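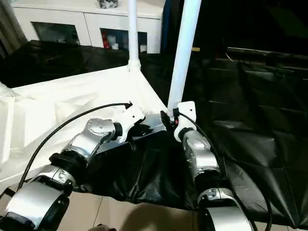
*Both arms at the draped table, right gripper at the base of the pole.*

**Subject:** Re: Two-arm kit from Stostov — is it worth the money?
**From:** Marilou Lagman
**Date:** Friday, February 14, 2020

Hello everyone, and hello Dwight in particular,

I've been meaning to answer this properly all week, and I kept starting a reply and then going back into the other room to check something. I'll quote Dwight's message so those who get the digest can follow along.

> Dwight Beaudoin wrote:
>
> Hi all. Our workshop in Stilenville is thinking about the Stostov two-arm kit, the one with the bench frame and the teaching software. The sales fellow was very pleasant but I came away knowing less than when I went in. I've got four questions.
>
> First, how long does it take to get from the crates to something that moves? Second, are the grippers any good on round things? We handle a lot of tube and dowel. Third, is the support real, or do you send an email into the void? And fourth, does anyone have it running beside the Junholm single arm, and would you buy the Stostov again?
>
> We have the budget for one or the other but not both, so I'd like to hear from people who've lived with it. Grumbles welcome.
>
> Dwight

Dwight, I've lived with it since the spring and I do have grumbles, but I'm going to start with the nice part, or I'll never get to it.

**Crates to moving.** The brochure says an afternoon. It took me 2 days, and I'd call myself handy. The arms themselves bolt on without any fuss and the joints are lovely, big smooth silver housings with a black ring between each one, and everything lined up the first time. Where I lost the time was the calibration routine, which wants you to hold each arm in a series of poses while the software thinks about it. If you bump the bench partway through (I did, twice, once with my hip and once with a tea tray) you start that arm over from the beginning. Do it on a quiet morning with the door shut and don't let anyone talk to you.

The manual is a decent translation for the first half and then gets rather thin. There's a page on setting the home position that contradicts the page before it. The second of the two is correct. I've pencilled that into my copy in large letters and I'd suggest you do the same.

**Round things.** Now this is the bit I can really help with. The job in my photo has the right gripper up against the bottom of a white pole, at the black clamp, and that sort of work is most of what I ask of these arms now. On a pole or a tube the standard fingers will do the job, but they're flat-faced, so you get two thin lines of contact and the piece likes to roll if you come in even a little off centre. I fiddled with the approach angle for ages before I gave up and ordered the grooved pads. They cost me 104 dollars for the set, which I thought was cheeky for four small bits of rubber and metal, and I'd pay it again tomorrow. With the grooved pads on, my failed grasps on upright tube went from a daily nuisance to something I have to think back to remember.

For dowel under a finger's width, I'd say have them demonstrate it in front of you. I've never been happy with it. The fingers close far enough on paper, but the force setting is coarse at the light end, and I've crushed a fair bit of balsa finding that out.

A word about cables as well, as you'll be working low around a frame. The ones on my arms run down the outside in a loop, and they need more slack than you'd expect. The kit comes with clips that hold everything neat and close, and neat and close is exactly wrong when the elbow folds up. I took off half the clips. It looks untidier and I haven't had a cable tug since.

The other habit I'd pass on is draping. I put sheeting over anything glossy or busy in the work area before a long run, and it has the happy side effect that scratches stop being a worry. The folds do shift about, mind you, and if your program is fussy about the height of a surface you'll want to pull the sheet flat and tape it. Black plastic gives soft reflections under a ceiling light, so turn off what you can.

**Support.** Very real, and a bit slow. I've written to them 5 times. Each time I've had an answer from a person who had clearly read my message, and each time it took the better part of a week. When a wrist joint began making a ticking noise in the autumn they sent a replacement ahead of getting the old one back, which I thought was generous, and the instructions for swapping it were far better than anything in the manual. I wish they'd let whoever wrote those have a go at the rest of it.

Where they fall down is the software updates. The update in the new year changed the name of a setting I use in every single program, and it wasn't in the notes. I spent an evening convinced I'd broken something. If you do buy, keep a copy of the version that works for you, and don't update on a day when you need the arms.

**The Junholm.** I haven't had the two side by side, so take this with a grain of salt. I borrowed the Junholm single arm through the Đỗ rental people for a month before I decided. It's quieter, it's quicker to set up, and the light end of its grip is much better behaved, so if most of your dowel is thin you should look hard at it. It also takes up far less of the bench. What it can't do is hold with one hand and fasten with the other, and once you've had that you really do miss it. I had a whole drawer of jigs and props to make up for the absent hand, and most of them have gone to my nephew.

As for whether I'd buy the Stostov again — yes, I would, with the grooved pads on the same order and the extended cover left off. The cover works out to about 100 dollars a year more than I'd want to pay for what it includes, and the ordinary warranty looked after my wrist joint perfectly well. Ask them to put the pads in at the time of sale, too. I've heard from one other member that they'll come down a little on price if you do it that way, though they wouldn't budge for me after the fact!

If your tube is mostly the thicker stuff and you've got the floor space, I think you'd be happy. If you're cramped, or the work is mostly one-handed to begin with, save your money. Measure the reach before you decide, and measure it with the elbows out. I only allowed for the arms pointing forward, and had to shift a shelf full of paint the first week.

You'd be very welcome to come and try it on your own material, Dwight. Bring a box of the awkward pieces, especially the ones you swear at. Weekday mornings are best for me, and if you let me know the diameters beforehand I'll have the right pads on and something already taught, so you're not standing about watching me type.

One thing I'd love to hear from the list in return: has anyone found a way to save the calibration poses so that only the arm you've bumped needs its last few redone? Support tells me it's on their list, and it has been on their list for quite a while.

Warmly,
Marilou

P.S. Dwight, the bench frame that comes with the kit is fine but the feet are hard plastic and they creep on tile. I put rubber cups under mine, the kind sold for pianos, and it hasn't wandered since.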